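3.2 The bread task

The Hodby course asks each student team to pick one household object and teach an arm to lift it. Our team picked bread, having eaten lunch beside the robot for most of March. Bread is cheap and forgiving, and it sheds crumbs on everything, which the course handout did not mention.

Each team recorded 96 demonstrations by teleoperation, split among 6 operators. An attempt counted as a success if the bread cleared the basket rim and stayed in the gripper until the operator pressed stop. Almost 27 recordings were thrown out, mostly for operators talked into a second try by their teammates. The Petchrat controller was used with its default gains — we had changed them once and did not enjoy it. Figure 2 shows the gripper over the basket with its fingers empty. 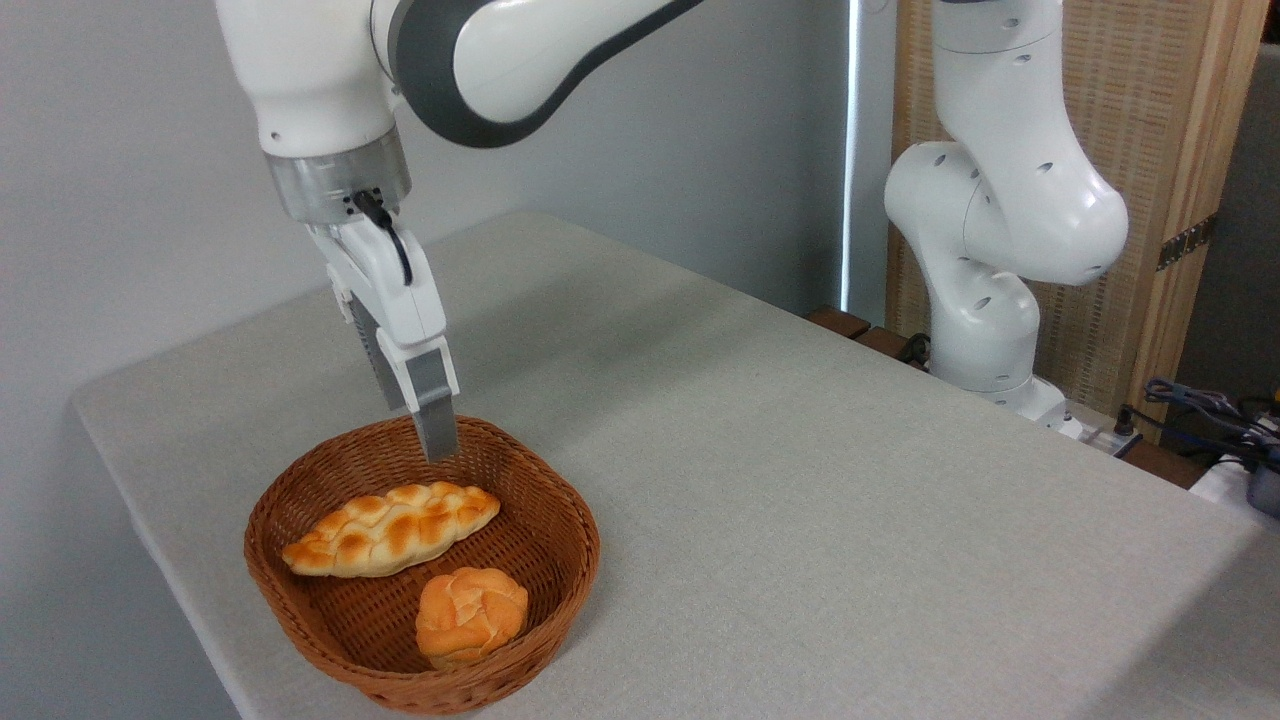

Figure 2. Bread task: braided loaf and round bun in the wicker basket.

The loaf was scored separately from the bun.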